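3.2 Collection of demonstrations
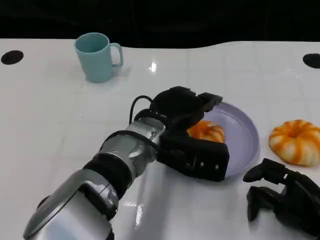
Figure 2. Head camera view during a tabletop episode. The left gripper closes over the small pumpkin on the plate; the right gripper is open.

All demonstrations were collected by teleoperation on the two-arm platform at the Trullbridge site. The operator sees the same head camera stream that is later given to the policy (Figure 2). We made this choice early, after the first trials in January, in which the operators looked directly at the table and used information that the policy could not have. In particular, the gripper can hide a large part of the object at the moment of grasp, and an operator who watches the stream must learn to act under this condition.

The task set for this part of the work is called Dronwood. It contains 11 instructions about moving small objects between a plate and the bare table. Objects of the same type but different size are placed together on purpose, so that an instruction such as "take the small pumpkin" can not be solved by color alone. Other items, for example a mug, stay on the table as distractors and are not mentioned in the instruction.

Each instruction was repeated by four operators. Before every episode the objects were moved by hand to new positions, and the operator read the instruction aloud and started the recording with a foot pedal. An episode ends when the operator opens the gripper and returns both arms to the rest pose. We record joint positions, gripper commands and camera streams on a common clock. Both arms are recorded also when only one of them is needed – the idle arm gives the policy examples of keeping still, and without them we observed small drifting motions in the second arm.

The glossy table surface caused some difficulty. Reflections of the arm change with its pose, and our first segmentation model, Skandow, often marked them as parts of the robot. We decided not to cover the table. Instead, the affected episodes were labeled again by hand, which took almost 70 hours of work in total.

Episodes were checked by a second person, who did not operate the robot in the same session. Failed grasps followed by a successful retry were kept and marked with a separate tag. Episodes in which an object left the table were removed. The checking tool was written by Volodymyr Antoniuk and is described in Appendix B.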